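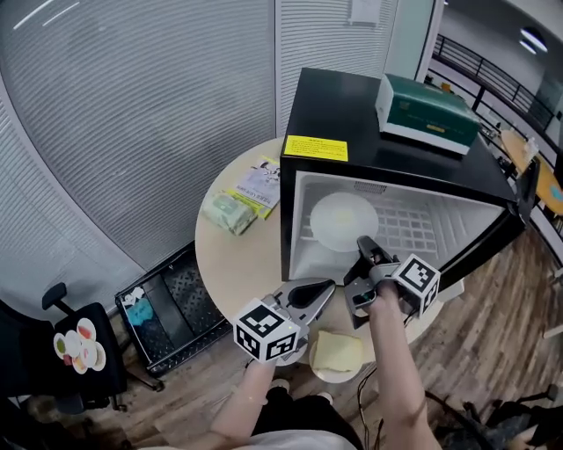

OK, long thread on a fault that ate most of my spring, and I'm still a little giddy that we found it! The job is teaching arms to do small kitchen chores by having a person do them first with a pair of hand-held grippers, one in each hand, and then training on the recordings. The chore that broke everything was the mini fridge one: door open, reach in with the right gripper, deal with the round white disc leaning at the back. A kid could do it. Our arm, running on a policy trained from hours of people doing exactly this, drove its fingers straight into the back wall. Hard.

2/ First, the safety bit. The arm hit, the wrist torque limit tripped, and it stopped. No one was inside the taped line. The fridge got a dent in the liner and the arm got a bent fingertip. I hit the e-stop a full beat after the software had already done the job, and I'd like to thank whoever set that limit so low. (It was me. I had been complaining about it for weeks.)

3/ We reran it with foam taped inside the fridge. Same thing! Not every time, which made it worse. Out of 300 runs we got 19 wall hits, plus a bunch of others where the fingers closed on air just short of the target. Nothing with the cup task, nothing with the drawer task. Only the fridge.

4/ My first theory was the arm calibration. Spent four days on that. It was fine. It was beautiful, in fact, I've never had a better calibrated arm in my life.

5/ Second theory: the background. The inside of that fridge is white, and the back wall has rows of little square recesses molded into it. Then you put a white disc against it. I was so sure. I wrote a whole page in the Belska notes (that's our internal log, named after a lake) with the title "white on white." People liked it. It was wrong.

6/ Well, half wrong. Hold that thought.

7/ How the position tracking works matters a lot from this point. Each hand-held gripper carries a white cube with black square patterns printed on its faces. Cameras around the table see the patterns and work out where the gripper is and which way it's turned. If a camera sees two faces of the cube nicely, life is good. If it sees one face, at a slant, in bad light, life is less good.

8/ Now stick your hand in a small fridge. The cube on that hand goes up to the opening, the side of the fridge blocks one camera, the open door blocks another, and you're left with one view of one face. And one flat square seen nearly head-on has a famous problem: there are two tilts that look almost the same to the camera. The solver picks one. Sometimes it picks the wrong one!

9/ When it picks wrong, the gripper in the recording suddenly tips, and because the fingertips stick out well past the cube, a small tip at the cube becomes a big jump at the fingers. In the recordings the fingertips were going through the back wall of the fridge. Through it! And the policy learned, quite reasonably, that this is how you reach into a fridge.

10/ So why didn't our checks catch it? We have a filter that throws out any recording with a jump in it. I opened the Wivatis config (Wivatis is the tool that cleans our recordings) and found that it smooths first and looks for jumps second. The jumps were being ironed flat into nice gentle slides before the filter ever saw them. I actually yelled. The person at the next desk brought me tea.

11/ That order had been in there since June of last year. I swapped two lines and reran the whole Rarkirport set. It flagged 1,043 recordings. Nearly all from the fridge, and a few from a deep bread box I'd forgotten we ever used.

12/ Back to the "half wrong" part. I wondered why people reviewing the videos by eye didn't notice either. White on white! With the overlay drawn in pale gray over a white liner, you couldn't see that the fingers had gone past the wall. We changed the overlay to hot pink. Ugly as anything. I love it.

13/ What we changed, for anyone doing similar work:
Jump check runs on raw tracking, before any smoothing.
Any stretch where only one cube face is seen by one camera gets marked and left out of training.
One extra camera looks straight into the fridge from the open side.
Every piece of furniture gets a simple box model, and a recording where the fingers pass through a box is rejected.

14/ That last one is my favorite. It's so dumb and so good. A fingertip can't be inside a wall. You don't need anything clever to check that, and it would have caught the problem on day one.

15/ Also changed on the robot side: new tasks start at quarter speed with the torque limit left LOW, and the limit can't be raised by the same person who is running the test. I asked for that rule myself, see post 2.

16/ Retrained on the cleaned set and ran the fridge another 300 times with the foam still in. Zero wall hits. It still misses the grab now and then, and it has a funny habit of pausing at the door as if it forgot what it came for, which, same.

17/ Several of you asked about the Van Leeuwen drawer rig and whether it has the same bug. It used the same cleaning order, so yes, in theory. The drawers are shallow and the cubes stay in view, so we found only 4 bad recordings. Fixed anyway, and those are out of the set.

18/ If you record with printed markers, please go look at your one-face frames tonight. Plot the tilt before smoothing. If it flips back and forth like a light switch, you have our bug, and I would LOVE to see your plots. Next up for us is the microwave, and the extra camera is already mounted.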